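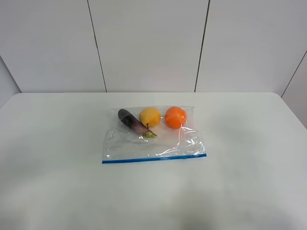 Unit 6: The Personal Disclosure Post

Course handout, Celebrity Media and Publicity
Instructor: Celina Kołodziej
Revised 19 Jul 2021

Scope

This unit covers posts in which a television personality reports a private matter (illness, divorce, debt, a family dispute) on a personal account before any outlet has published it. Paid posts and apologies are covered in Unit 7.

Terms

Disclosure: the first public statement of a private fact by the person it concerns.
Pickup: a news item built mainly on the text of a post.
Lag: time between the post and the first pickup.
Holding line: a short sentence the publicist gives to every outlet that calls.

Structure of the post

Most disclosure posts have a dated opening, a statement of the fact, and thanks to named people. The statement of fact tends to be short. Pickups usually quote it in full and paraphrase the rest. Long captions get trimmed, and the trimming is done by the outlet - the writer has no say in it. Put the sentence you want quoted in the first 40 words.

Worked case: Nirby

Nirby is a singer who joined the cast of the dance series Trusatum in its second season. In November she posted that she had left the show because of a hearing problem. Her publicist, Eugeniusz Górecki, had prepared a holding line and sent it to two outlets. The post drew over 4000 comments on the first day. The entertainment site Dekamix ran a pickup that used her opening sentence as its headline. A later item on the same site quoted an unnamed crew member, and the holding line did not address that claim. Górecki issued no second statement.

Points to note: the cast contract required notice to the producer, Wróbel, before any public comment on leaving. Notice was given by email the evening before. The producer's own statement repeated the wording of the post, so the two accounts matched.

Reading for next session

Course packet, section on cast contracts. Mark each clause that limits what a cast member may post while a season is airing.

Assignment

Write a disclosure post and a holding line for a client of your choice. Submit both on one page. Do not use a living person.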